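Minutes > Truvatstead Film Society > 2020

Meeting of 6/22/20

Present: Nomvula Joubert (chair), Lalit Kashyap, Renu Kushwaha, Oratile Sithole. Apologies: Apolline Charpentier.

Minutes of the January meeting were approved with one spelling fixed.

Fall program. Renu proposed opening with the comedy Galley and its sequel, Zemolura, as a double bill. Rental for the pair is $555. Agreed, 3 to 1 – Lalit would prefer to show the sequel alone.

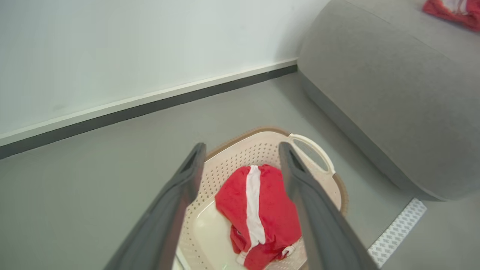
Oratile will ask the distributor, Lemaire, if the fee covers a second night. If it does, the matinee goes ahead as well.

Membership stands at 235. Renewal letters go out next week – Renu to draft.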